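3.2 Data collection

Demonstrations for the sorting task were gathered in the Dastance simulator with both arms teleoperated. Object poses were resampled before every episode. We recorded 154 episodes over two weeks and dropped 20 in which a part left the mat. Episodes were capped at 15 seconds. The tray has three compartments, and its yaw was varied along with the loose parts. 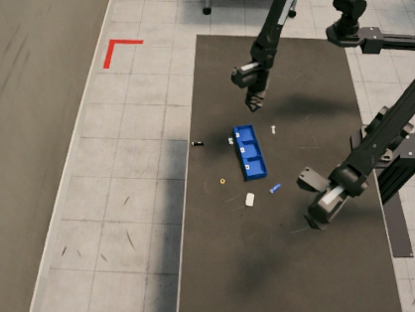 Sosa asked whether a fixed tray would have given cleaner data for the same effort. Probably so, but the policy would then not transfer to the Stemonton bench, where the tray is set down by hand.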